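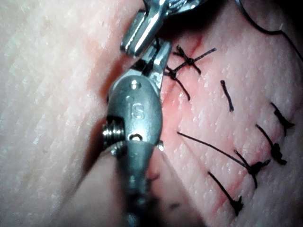
Agosto, primera tarde de sutura

¡Por fin! Llevaba todo el curso oyendo hablar de las almohadillas de sutura y hoy nos ha tocado a nosotras. Son las once de la noche, tengo los dedos tiesos y los hombros a la altura de las orejas, y aun así quiero dejarlo todo escrito antes de dormir, que si no mañana se me mezcla con lo demás.

Empiezo por la piel, que es lo que más me ha sorprendido. Yo esperaba una especie de goma lisa, como las que usábamos el año pasado para pinchar, y no: tiene poros. Tiene puntitos en relieve y unas arrugas finísimas, y cuando le da la luz fuerte brilla un poco, igual que el dorso de mi mano cuando lo pongo bajo el flexo (lo he comprobado tres veces, Adhiambo se reía de mí). Al pellizcarla cede y vuelve despacio. Me pasé un buen rato solo tocándola, con guantes y sin guantes, hasta que Catherine Sutherland me preguntó si pensaba coserla algún día o si me la iba a llevar a casa de mascota.

La clase la daba ella, y qué gusto de clase. Habla poco y te deja equivocarte. Nos puso una incisión ya hecha y nos dijo que miráramos los bordes antes de coger nada. Mirar los bordes, mirar los bordes, lo repitió tanto que Neema lo ha escrito en mayúsculas en la tapa de su cuaderno. La herida va en diagonal, y eso lo cambia todo, porque la muñeca quiere trabajar recta y hay que girar el cuerpo entero para entrar perpendicular. Yo giraba la almohadilla. Catherine la volvía a poner en su sitio sin decir nada. A la cuarta vez entendí el mensaje y me moví yo.

Luego el hilo. Negro, fino, con una memoria terrible: sale del sobre enroscado y se empeña en seguir enroscado. Wiesława Górecki, que va un año por delante y venía a echar una mano, nos enseñó a estirarlo con suavidad entre dos dedos antes de empezar. Un gesto de nada y de repente el hilo obedece. ¡Un curso entero de vídeos y eso no lo había visto en ninguno!

Apunto lo que quiero recordar, tal como me lo dijeron:

La aguja entra vertical y sale siguiendo su propia curva. Si la empujo en línea recta, rasgo el borde.
La misma distancia a un lado y al otro. Mis primeros puntos parecían una escalera borracha.
El nudo se asienta a un lado de la herida, nunca encima.
Apretar hasta que los bordes se besen y parar ahí. Esto es de Catherine, palabra por palabra, y me encanta.
Los cabos, ni al ras ni larguísimos. Los míos quedaron cada uno a su aire.

Lo de apretar es lo que peor llevo. Con el primer punto dejé la piel fruncida como un calcetín viejo y tuve que cortarlo y repetir. Con el segundo me quedé corta por miedo. El tercero... el tercero quedó bonito. Lo digo yo, que no me perdono una. Los bordes juntos, el nudo en su lado, nada de arrugas. Llamé a Neema Magesa para que viniera a verlo y vino con el hilo todavía en la mano y casi se lleva por delante el bote de los punzantes.
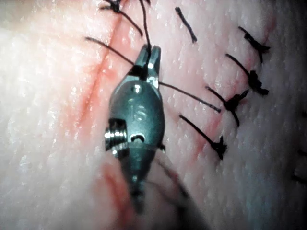 Los cabos negros, uno a cada lado de la punta, y el hilo bajando entre las dos mordazas.

Me he quedado mirando esa foto mucho rato en el autobús. De tan cerca la piel parece un paisaje, con sus surcos y sus hoyitos y el rosa junto a los puntos, y el metal se ve enorme. Cuando coso tengo la sensación contraria, que todo es diminuto y que mis manos son dos manoplas de horno.

Más cosas de la tarde. Floarea Ardeleanu hace unos nudos rapidísimos y limpios, y cuando le pregunté dónde había aprendido me dijo que arreglando redes con su abuelo. Me pareció maravilloso. Estuvimos un rato las dos practicando el nudo cuadrado con un cordón de zapato sobre el respaldo de una silla, ella despacio para que yo la siguiera, y creo que ahí me entró de verdad en los dedos: primero una mano, después la otra, y cruzar siempre. Si no cruzo se me corre y vuelta a empezar. Floarea dice que se nota al tacto antes que a la vista. Yo todavía no noto nada, pero le creo.

Adhiambo Mwakalinga, en cambio, es de las que van lentas y no deshacen ni un punto. Me dio una envidia sana enorme. Quiero coser como ella y anudar como Floarea.

También he aprendido que me olvido de respirar. En serio, en cada pasada de aguja aguanto el aire y al cerrar el nudo suelto un resoplido que se oye en toda el aula. Wiesława me recomendó soltar el aire justo al entrar en la piel. Lo probé dos veces y la mano temblaba menos - o eso quise creer.

Al terminar me dejaron llevarme un trozo de almohadilla vieja, ya muy cosida, para practicar en casa. Está en la mesa de la cocina, al lado del frutero, encima de un paño. Me he propuesto 20 puntos cada noche antes de cenar, y 300 antes de la próxima clase con Catherine, que ya nos ha avisado de que tocará la sutura continua. Dice que hasta los 1000 no hay que ponerse nota. ¡Pues a por ellos!

Pendiente para mañana: comprar hilo, cortarme las uñas, devolverle las pinzas a Neema y llamar a mamá, que me va a pedir que le coja el bajo de los pantalones en cuanto se lo cuente.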